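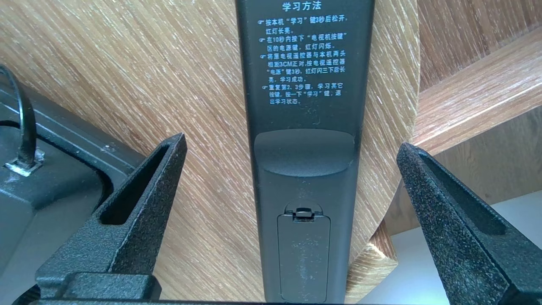 Clendton Community Choir, minutes of the October catch-up

We kicked off at 7.25 pm, late as usual, with Špela Omerović in the chair and me scribbling. Apologies from half the altos, who were stuck behind roadworks on the Presmont road. Last meeting's minutes were passed once we'd fixed the spelling of Gallardo Hall (my fault, sorry all!).

1. Money
We've got $1349 in the account after the winter concert, which is heaps better than I'd feared. Sheet music for next term still has to come out of that, and the piano needs tuning. Špela wants to hold off on new folders and I reckon she's right, though the tenors' ones are pretty much sticky tape by now.

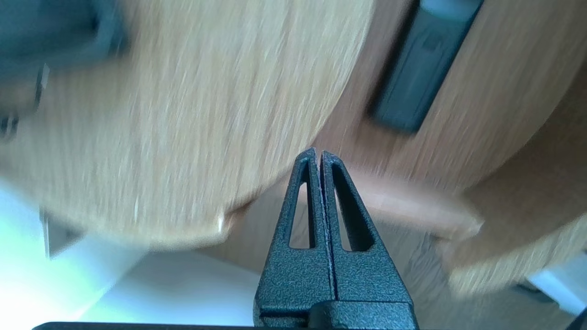

2. Summer program
Long chat, a fair bit of humming. We're keeping the two carols everyone knows and dropping the Latin one until the basses have had a proper go at it. Fuvura Aged Care would like us back for an afternoon sing, 25 minutes tops, with morning tea thrown in (yes, in the afternoon, that's what they call it).

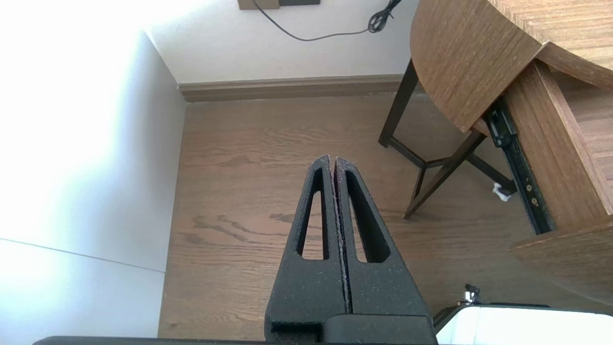 The hall hire came up again. Gallardo is putting its rates up and we talked over moving to the old Presmont library room, which has better parking but a carpet that swallows every note. I'm all for bare boards, a wood or wood-look floor like the one in the photo, so the sopranos don't have to shout! Špela will ring both places and get prices before we decide.
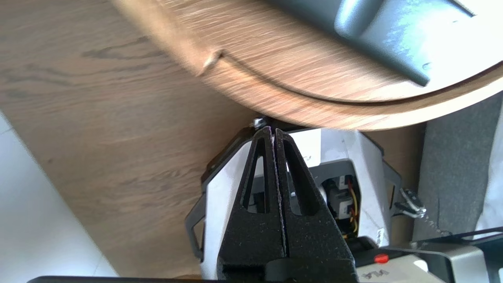

Clendton Community Choir – Social and Events Team

3. End-of-year barbecue
Bring a plate, and a chair if you've got one. I'm doing the snags and onions, and we still need four people for salads, so tell me at rehearsal. Wrapped up at 8.40 pm.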